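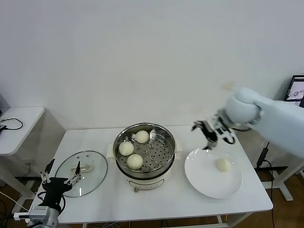

How long should a steamed bun sit before you move it to a plate?

Two minutes with the heat off and the lid still on, according to the woman behind Hellholm, a bun business with one product, a white worktop and what she calls "a fairly relaxed attitude to growth". She makes them plain, round and pale, and she has been asked many times whether she might consider a filling.

"I have considered it," she says. "I considered it for most of August. Then I made plain ones."

Her quarrel is mostly with people who take the lid off too soon. "They want a look. Everyone wants a look. The bun has been in a warm bath, it's feeling very good about itself, and you throw the windows open. Of course it wrinkles. I'd wrinkle."

She is equally firm about how many go in. Her rule for a small electric steamer is four buns at the most, with a gap between each, and she would sooner steam another batch than squash in a fifth. When I say that sounds like a slow way to feed a family, she agrees that it is and goes back to talking about gaps.

"They swell. People put them in shoulder to shoulder and then they're surprised to be serving one large bun with several opinions."

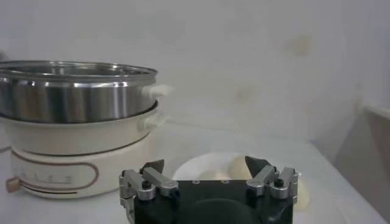 The plate matters too, she says, or at least where you put it does. Hers goes right beside the steamer, because a hot bun carried across a kitchen is a hot bun on the floor. She likes a plain plate with a wide rim and no pattern. She once bought a set of patterned ones from a shop called Rona and gave them away within the month. "Lovely plates. I kept looking at the plates."

Does she lift the buns by hand? "With wet fingers, quickly, and with a bit of swearing. Tongs if there are guests." Tongs must be used gently, from the sides. A pinch from above leaves a dent that never comes out, and she has eaten enough dented ones on her own at the counter to be sure of it.

She began by supplying Thampi, a café that wanted 30 buns every morning by seven and did not much mind what shape they were. She minded. The arrangement lasted until she had made 3,000 of them, a figure she knows only because she kept the delivery slips in a biscuit tin and one wet afternoon had nothing better to do. 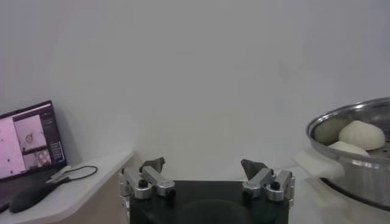
The paperwork is the part she would happily hand to someone else. Orders come in at all hours, some of them for things she has never sold - custard tarts, twice, and a wedding cake. She answers every one politely. The wedding cake people took plain buns in the end and, she reports, "seemed to be all right about it".

I ask what she would tell someone who has just bought a steamer and is looking at it with suspicion.

"Put the water in first. I'm not being funny, people forget. Then dough that's been left to rise properly, and go and do something else. Fold a towel."

And leftovers? She puts them in the freezer, once they have cooled, and steams them again from frozen. The microwave she will allow only for people in a genuine hurry, with a damp cloth over the top. By now she has put the kettle on and is hunting for the butter. I hadn't known butter was involved.

"It isn't," she says. "Not officially."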